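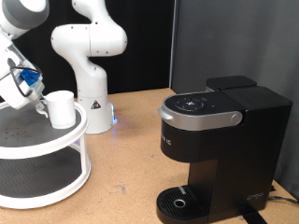 White cup, upper tier of the rack.

Law modules > Tort > Handout 2: duty to warn

23rd July — Meifang Kong

Last week: who counts as a producer. Today warnings, then limitation if time.

Starting point — a maker must tell users about risks they wouldn't spot for themselves. Obvious risks, usually no duty. Knife is sharp, everyone knows.

Three things to check in any problem answer. Was there a warning at all? Could an ordinary buyer find it and understand it? Would it have changed what the claimant did? Last one gets forgotten every year, and it is causation so worth marks.

Landgate problem (p. 15 of the pack): heater sold by Itosero, leaflet in the box, nothing on the heater itself. Second-hand buyer never gets the leaflet. Argue both sides pls. More than 530 words and I stop reading. 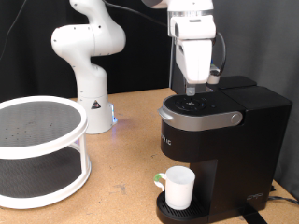

Does a warning let the maker off if the design itself is bad?
Not usually. If a safer design was easy to acheive, a label is weak cover, though it may still count towards how much blame the claimant shares.

Limitation — moved to next week. Yaqin Yao is taking the seminar, room 639, bring the pack.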